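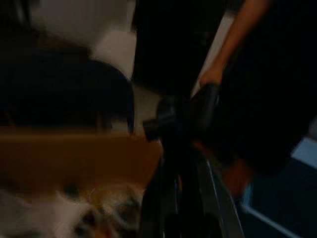 Text: Murali Arumugam
11. Februar 2018

Wenn Usha Thomas dem Roboter etwas beibringt, schreibt sie keine Zeile Code. Sie greift zu und führt. Eine Bewegung von Hand dauert bei ihr 9 Sekunden, dann kommt die nächste. Am Abend sind es fast 200, und jede liegt als Datensatz auf dem Rechner der Arbeitsgruppe in Zoltitz.

Das Verfahren heißt Kito und ist der Versuch, mit schlechten Daten auszukommen. Üblich ist es, nach einer Vorführung alles wegzuwerfen, was unsauber geraten ist: zu schnelle Schwenks, verwischte Kamerabilder, Stellen, an denen der Arm des Menschen die Sicht verdeckt. In den ersten Versuchen in Zoltitz fiel auf diese Weise fast die Hälfte des Materials weg. Thomas fand das zu viel.

Am Handgelenk des Roboters sitzt eine kleine Kamera. Sie sieht den Greifer immer aus der gleichen Richtung, die Umgebung dagegen kippt und verschmiert, sobald es schnell geht. Von einer Hand, die gerade führt, bleiben im Bild oft nur ein Unterarm und ein paar gekrümmte Finger. Für ein Lernverfahren, das auf scharfe Kanten angewiesen ist, sind solche Aufnahmen wertlos.

Kito schätzt deshalb für jedes Einzelbild zuerst, wie verlässlich es ist. Ein unscharfes Bild bleibt im Datensatz, bekommt aber weniger Gewicht. Die Lücke füllen die Messwerte aus den Gelenken, die von der Unschärfe nichts wissen. Der Roboter lernt in diesen Abschnitten vor allem, wie sich eine Bewegung anfühlt, und erst wenn das Bild wieder ruhig wird, wie sie aussieht.

Die Gewichtung stammt aus einer Abschlussarbeit, die unter dem Namen Poojary abgelegt war und zwei Jahre niemanden interessiert hatte. Ursprünglich ging es darin um Förderbänder. Thomas übernahm den Kern und schrieb den Rest neu.

Getestet wurde mit 11 Aufgaben, vom Greifen eines Gegenstands bis zum Umsetzen auf eine andere Fläche. Mit dem alten Vorgehen brauchte der Roboter im Mittel 200 Vorführungen pro Aufgabe, mit Kito 45. Bei 9 der Aufgaben war das Ergebnis danach gleich gut oder besser. Die beiden übrigen verlangten sehr genaues Ansetzen, und dort schnitt Kito schlechter ab. Thomas vermutet, dass die Gelenkwerte für den letzten Zentimeter zu grob sind.

Der Hersteller Novent, der die Greifer liefert, will das Verfahren ab Mai in einem eigenen Versuch erproben. Dort sollen Menschen vorführen, die vorher nie mit einem Roboter gearbeitet haben. In Zoltitz kamen bisher alle Daten von drei Mitarbeitern, und deren Handgriffe ähneln sich inzwischen stark. Ob die Gewichtung auch bei ungeübten Händen hält, ist offen.

Thomas arbeitet derweil an den beiden Aufgaben, die nicht klappen. Sie führt jetzt langsamer, wenn es eng wird.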